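Drullungate Washroom Arm

The Drullungate is an arm with a two-finger gripper for cleaning and checking washrooms in offices, stations and schools. It is supplied and fitted by Nultar.

What changes for staff
The arm takes on the wiping and scrubbing close to the floor. Cleaners keep the mirrors, the restocking and the final say on whether a room is ready to open. At Innes, where 86 cubicles are on the round, the early shift now starts at 6 am instead of 5, with no change in pay. Giang Lý, who supervises the shift, asked for a paper log next to the screen, and it is now included with every order.

Staff need two half days of training. Bảo Vũ runs these on site, and agency staff can attend.

Planning a room
Each room type is built in simulation before the arm goes in. The Omunell library holds 658 fittings, including older pull-chain toilets. If yours is missing, send us measurements and we will add it.

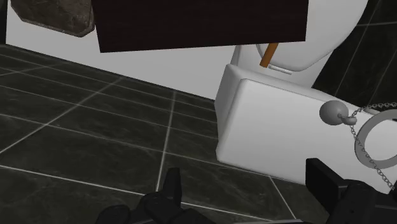 Simulated washroom with dark floor tiles, white toilet and pull chain, gripper in the foreground.

Service
Gripper pads are replaced every 4,000 cycles. Spare pads come in pairs. Lead time for new orders is nine weeks, longer in January.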